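Touring Racks and Cases: What We Changed After the First Run
Speaker notes, Libor Machala, 2019-06-23
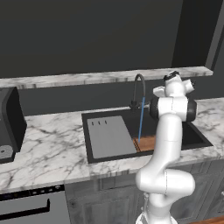 Start with the amp rack. Femero had been ordering the same shock-mount rack for years, and the complaint was always the back door. It swung into the walkway and the crew took it off and lost it. We went to a lift-off lid with recessed catches. Finish came up early too. Matte black, like the sink on the slide, shows less glare under work lights than gloss does, so all the outer panels are matte now. Valentina Sosa will cover the coating supplier after me, so don't go into price.

Next, the cable trunks. Two dividers, both removable. Slots are routed into the side walls, no brackets. The Usto trunks had brackets and every one of them caught on a jacket or a multicore. Pass the sample divider around here.

Casters. Braked pair on the handle end only. Mention the Yáñez load-in, where the brakes were on the wrong end and the trunk had to be turned on the ramp.

Labels — keep this short. Stencil on both long sides and one end. Colour by department, grey for spares. Vinyl peels at the corners after a winter in the truck.

Weight. The trunk is 12 kg lighter empty than the old one. Most of that is the thinner lid. The base is unchanged and should stay that way.

The Dresteo order is 1,000 corner pieces and lands in October. Anyone who wants the old pattern needs to tell Valentina before then. She has the drawings.

Questions. If someone asks about foam, the cutting files are on the shop computer and I can send them.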